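Search stories, people, places Go

Teaching the squeeze

Nine in the morning at Mavex and Lamai Kaewsai is already on her second coffee. September, rain on the roof. She picks up the gripper, squeezes the handle twice to warm up her hand, and gets going.

Reach. Close. Lift. Put it down. Open. Again.

The target is 3000 demonstrations before the new model gets trained. Each one is a few seconds of a person doing a small job with a pair of robot fingers in their own hand, recorded from the wrist. No joystick, no programing. You just do the thing, and later the arm is supposed to do it too.

"Supposed to," says Brisa Olvera, who runs the project. She has a whiteboard of failures. Last round they gathered 489 examples, trained on the lot, and the arm learned to hesitate. Beautifully, she says. It had picked up on one collector who always paused before closing.

So now there are three collectors, and they swap hands, swap chairs, swap speeds. Ngân Đặng is quick and a bit rough. Constanza Domínguez is slow, tidy, never drops anything – a problem in its own way, as the model needs to see a grab go wrong and get fixed. She's been asked to fumble more. She hates it.

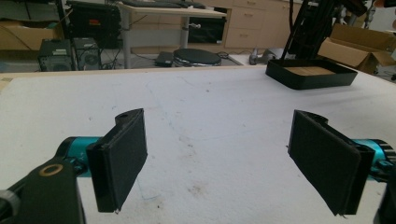 Fingers open over the worktable at Mavex, one of the lab's arms at the back.

The felt-like facing on the pads was Ngân's idea. Bare plastic was too slippery, rubber grabbed too hard and the examples all came out looking the same. The edges fray. They live with it.

They live with the table too. Pen marks, scuffs, a brown stain. Brisa won't have it cleaned. A kitchen bench in Trornow won't be spotless, she says, so why train on one that is? Fair enough.

Fourteen hours of recording gets you less then you'd think. Plenty goes in the bin: a thumb over the lens, a glove left in view, a collector who got bored and started stacking things. Dulce Ponce goes through every clip in the afternoons and her cull is brutal. Constanza's colour-coded labels help. Ngân doesn't label, Dulce has brought it up.

Is it dull? Yes. Lamai listens to radio plays. Her wrist gets sore by lunch and she favours the left after that, and those go in the data as well.

The next batch is drawers. Handles, mostly – round ones, flat ones, the fiddly kind that swing. Lamai has been bringing them in from home in a bread bag. She tips them out on the bench and picks the worst one first.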